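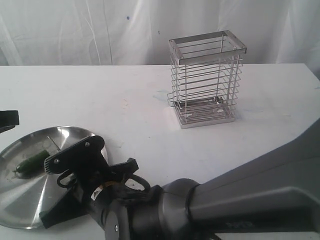 Limescale on cutlery, quick fix. Jurthorpe water is hard as nails so I do this every April. Mix 100 ml white vinegar into a litre of warm water, soak 3 minutes, rinse well. Then stand it all in a wire caddy, open top, like the steel one on the white table. Handles down. Air gets through teh rods. Dry off with a cloth after, no streaks.

12 shares | 2 comments

Bramon: worked on my forks, ta
Qian: knives too?

© Bravedwood | Back to top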